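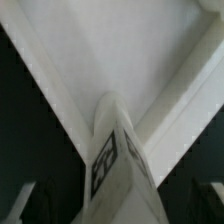

How often should you brush a dog's teeth?
Once a day is best, and every other day still does a lot of good. Plaque starts turning into tartar within a couple of days, and once it's tartar a toothbrush won't shift it.

That was the question I started my project with, mostly out of guilt. We've had Clasik (he's a beagle mix, my brother picked the name) for years, and I don't think anyone in my house had ever looked at his back teeth until I did in January. They were brown along the gum line. His breath was, well, dog breath, and I had always figured that was just how dogs smelled!

My plan was to brush him every evening for 18 days and keep a diary of how it went. I know one dog isn't a proper study, and my teacher, Aivar Lukoševičius, wrote that in the margin of my proposal too. But he let me go ahead as long as I didn't claim too much.

What I used
A soft finger brush, a regular dog toothbrush with a long handle, and poultry-flavored dog toothpaste from the pet store on Jakthorpe Road. You can't use people toothpaste. A lot of it has fluoride, and some has xylitol, a sweetener that's really dangerous for dogs even in small amounts.

How it went
The first two evenings I didn't brush at all. I let him lick the paste off my finger and then rubbed it on his front teeth. He loved that part. On day three I tried the long brush and he clamped his mouth shut and went under the table, so I went back to the finger brush and stayed with it for a week.

By day ten I could lift his lip and do the outside of the big back teeth on both sides. I never managed the insides. I read that the outsides matter most anyway, and the tongue takes care of some of the rest, so I stopped fighting him over it. Day 13 I forgot (math test). The long brush came back on day 14 and he was fine with it, just chewed it a little.

What I found
The brown stuff didn't come off. I sort of hoped it would, but like I said, tartar needs a vet with the right tools, and the dog has to be under anesthesia for it. His gums did look less red to me by the end, and my mom said his breath was better before I'd even asked her. That's two opinions from two people who like him, so take it for what it's worth.

If I did it over
I'd score the gums with a chart every few days, and I'd get a second dog to compare (our neighbor Mrs. Czarnecka has offered hers, a very patient old spaniel). I'd also start with the paste for longer. Clasik has a cleaning booked at the vet now, and I'm still brushing him most nights, right after his dinner.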